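Ornel Set-up Guide, Part 4: Mixed-bin grasp trials

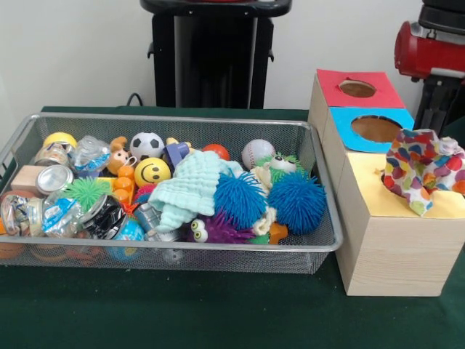
Page last changed: November

I run these trials on the Anden bench, and the bin is the bit I fuss over most. Fill the mesh basket nearly to the rim with a real mix – soft, spiky, shiny, see-through. My puffer balls and the crumpled washcloth go in with the clear jars and tins on purpose, as our method (we call it Brillau) is all about picking when the object edges are a mess.

1. Spread the green cloth and smooth out the big folds.
2. Set the basket on the left and the stepped boxes on the right.
3. Tip the toys in. Don't arrange them!
4. Load the Poduval config and set the trial limit to 400.
5. Run one slow pass with your hand near the stop button.

Note: keep the strip of cloth in front of the basket clear. I log anything that lands there as a drop.

Caution: tuck cables well behind the rim before you go to full speed.

My last set was 573 picks, and clear plastic was still the worst category by a fair way. I'd want 1000 before comparing colours.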